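Home Talks Handouts Contact
Share 35

Blocks on a Table: Notes for the Sirine Workshop Evening
Speaker notes, talk version. Slide cues in brackets.

[Slide 1, title] Thank people for coming. Say where the restrooms are. The talk is 35 minutes, questions after. Handouts are by the door.

[Slide 2] Start with the question parents and teachers send me most: how many blocks do you need? The full Besov set has 281 pieces. The classroom set from Lynch has 547. I have owned both. For one table, either is too many to put out at once. Pause here, people usually want to argue.

What I do now is put out a mixed handful and leave the rest in the bin. Long pieces, flat pieces, a few cubes, at least one wedge. Children start building sooner when they can see every piece without digging. Adults do too, from what I saw in the March sessions.

[Slide 3] Painted or plain. I was taught on plain wood and held on to that for years. I changed my mind. With color, you can say "pass me the yellow one" and the other person knows what you mean. With plain wood you end up pointing. The drawback is that people sort by color first and look at shape second. If you want them to think about shape, give them more than one shape in the same color.

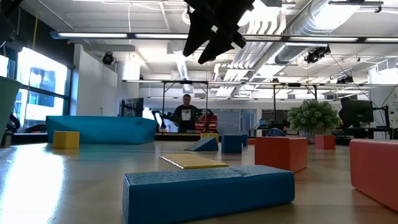 Blue is the color I use for this. A long block, a cube and a wedge, all blue, and ask the group to find the one that could be a ramp. Then ask which one would make the best bridge. Keep it short, two or three minutes. Yellow works as well if the set has a cube and a flat piece.

[Slide 4] The table. Smooth tops are good for sliding and bad for tall towers, as every bump travels. If the top is shiny, check it for glare before the group arrives. Sit down in a low chair to check. I skipped this once at Drerska and we moved the whole table 20 minutes in.

Leave space between pieces. Spread them out so a hand can reach in and pick one up without knocking the next. Big blocks do not all have to go at the back. A large piece off to one side gives people something to build toward.

[Slide 5] Bins. Use one that is long and low. Sloping sides are fine. Tall tubs mean the small pieces sink to the bottom and stay there all year. Keep the bin on the table or right beside it, so cleanup is part of the session. Lids get lost, so I stopped buying bins with lids.

Plants: someone will ask. Yes, you can keep a potted plant on a block table. Pick a heavy pot. People build around it, and fences and garden walls come up a lot.

[Slide 6] Cleaning. Damp cloth, mild soap, dry right away. Do not soak painted blocks. Check corners for chips at the end of each term and pull anything rough. I budget for 1,000 pieces across all our rooms and replace the worn ones each summer.

[Slide 7] Hands-on part. Ask each table to build something that holds up the long block at both ends. Ten minutes. Walk around, do not fix anything. Then have them swap tables and change one piece.

Questions. If it is quiet, ask who still has their childhood set.

Related
Choosing a Table Height for Mixed Ages
Ramps and Wedges: Session Plan
Storage Bins Compared
What to Do With Odd Pieces

4 comments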